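Trella: A Student Report on One Band and Its Second Album
Music and Society, final project
Supervisor: Emlyn Pugh

1. Why we chose this topic

Our group wanted to study how a small band works after the first success is over. We chose Trella, a duo that made its first record, Skutero, in a rented studio and its second one, Hutero, in the singer's kitchen. The first album sold 2868 copies, mostly at concerts. The second was pressed in only 800 copies, and the band did not tour with it. We wanted to know if the change of place can be heard in the music.

2. Method

We listened to both albums in full, 16 songs together, and each member of the group made notes alone before we compared them. We wrote down the tempo, the instruments, the subject of the words and any sounds that did not come from an instrument. After that we sent six questions to the singer, Bạch, and she answered all of them in August by e-mail. Her answers were longer than we expected.
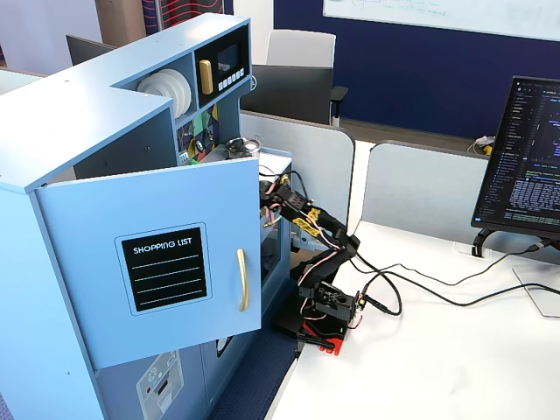

Page 6

3. Results

The songs on Hutero are slower and shorter. Drums are almost absent - on two songs the rhythm is made by a hand on a table. The words speak of bread, bills, a sister who calls too late in the evening. On Skutero most of the songs are about travel and about people the singer has left.

Bạch wrote to us that she did not plan a "home record". She had stopped writing for a year, and the first new song came when she was waiting for water to boil. She recorded it on the same evening and kept that version, with the kettle in it. We could hear the kettle only with headphones.

We did not agree about the last song. Two of us think it is unfinished. The others find it the best one, for the reason that the voice is so close.

4. Problems

We could not speak with the second member of the duo, so the report gives one side only. Also, our tempo numbers were measured by tapping, and for the songs without drums the results of different members were not the same. We used the middle value.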